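## Staffing Floors Move to the State Level

Brustlow runs 9 nursing homes, all of them nonprofit, with almost 4,000 residents and day clients between them. In February its policy office filed comments on a draft rule that would set minimum direct care hours by shift instead of by day.

The change sounds small. Under a daily average, a home can staff heavily in the morning and thinly at night and still comply. Under a shift test, each eight-hour block is scored alone. Poria, a smaller provider with 70 beds, told the state that its night shift would fail on paper whenever one aide called out.

Salehi, which sells scheduling software to both groups, modeled the rule against past rosters. Most misses fell between 11 p.m. and 7 a.m.

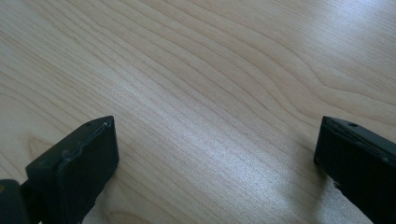
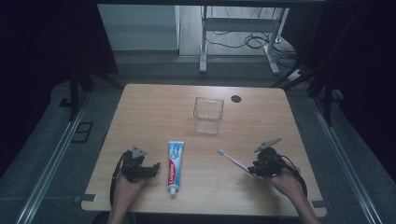

The draft also leaves open who counts as direct care staff. Therapy aides are listed in one section and left out of another. Limosel, a home with 100 beds and a large rehab wing, asked for a single definition and a grace period before fines begin.

Medicaid rates are set in a separate bill. As written, that bill contains no money for added night hours.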